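We had been meaning to get over to the Lusano open day for years, and this November we finally managed it, my sister and I, with a thermos of coffee between us and far too many sandwiches. Lusano is an old soap works down by the river, and once a year they open the doors and let people wander through the boiling room, the drying lofts and the little stamping shop at the back. Parking was in the field behind Baudry's feed store, so wear boots if you go (I didn't, and my good shoes may never forgive me!).

Our guide was Maricica Stoica, who has been boiling soap there for 21 years and still talks about it as if she started last month. She took 5 of us around at a time, which meant a bit of a wait in the yard but plenty of room to ask questions once we were in. The kettles are enormous, and the smell hits you before you get through the door - lavender on top, and something like warm candles underneath. She let us lean over the rail and watch the batch being stirred, and told us you learn to judge it by the sound it makes coming off the paddle. I listened very hard and heard only soap.

Then up to the drying lofts, by way of a staircase I would call steep and my sister called a ladder. The bars sit on slatted racks for weeks with the windows propped open, and there were 324 of them on the rack nearest the door, according to the chalk mark on the post. I liked it up there best of all. It was quiet, and you could see clear across to the bridge.

Marcus Doucet runs the stamping shop and had the children lined up to pull the lever on the old press, grown-ups too if they asked nicely. I asked nicely. My bar came out crooked and I have it by the kitchen sink now.

The shop was packed by three o'clock, so go early if you want the rose. I came home with two bars of the oatmeal and one of the pine for my neighbor, who feeds our cat. 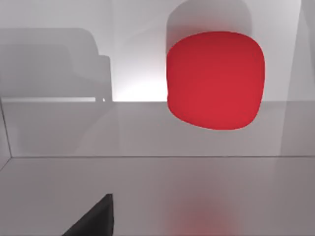 Lunch we ate on the river wall, coats buttoned to the chin, and we still had sandwiches left over for the drive home. Next year I want to bring my mother, if they can find her a way up to the lofts that doesn't involve those stairs.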